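Folding and Storing Textiles in a Small Shared Laundry Room
Project report, Household Studies, Makbridge
Group members: Embla Sjögren, Ieva Rimkutė, Arūnas Lūse
Supervisor: Agnese Jaunzems

1. Background

The residents' laundry room at Paju has one shelf unit for clean textiles. Each compartment is narrow, and the shelves overflow by the middle of the month. Our question was whether a different fold would let the residents keep more on the shelf without pressing the stacks down. The work was done in November.

2. Laying out

Every fold started from a flat piece on a white table. Dark cloth was easiest to work with because the edges stand out against the top. We smoothed from the middle outward with the palm of the hand. Small wrinkles near a hem were left alone at first, but they got thicker with each layer, so later we pulled the hem out before folding. The hems of soft pieces still waved a little.

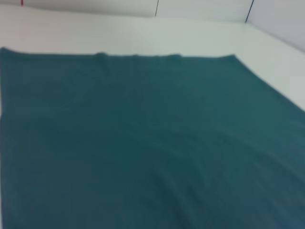
3. Folding methods

We compared two folds. The first was the long fold the residents already use, in half twice lengthwise and then once across. The second was a square fold, where the sides go in first and the piece is then doubled over toward the person folding. The thick doubled edge ends up at the front, where it can be gripped when the piece is taken off the shelf.

The square fold took longer to learn. Ieva needed 10 tries before her bundles matched in size, and Arūnas kept getting one side thicker than the other. It helped to stop after each turn and flatten the layers.
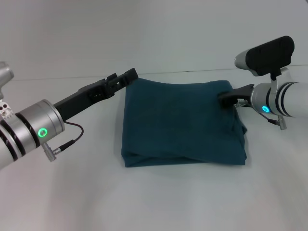
Soft, fuzzy textiles keep rounded corners whatever is done to them, and we stopped trying to make them sharp. It makes little difference in a stack.

4. Results

In total we folded 214 pieces, shared evenly between the two methods. Square bundles fit the compartments better and did not hang over the front. Long folds were quicker, and for thin items such as pillowcases we saw no reason to change. Suqin Su, who runs the laundry room, has kept the square fold for the lower shelves only.

5. Further work

We did not test fitted sheets. We would also like to repeat the shelf trial with deeper compartments.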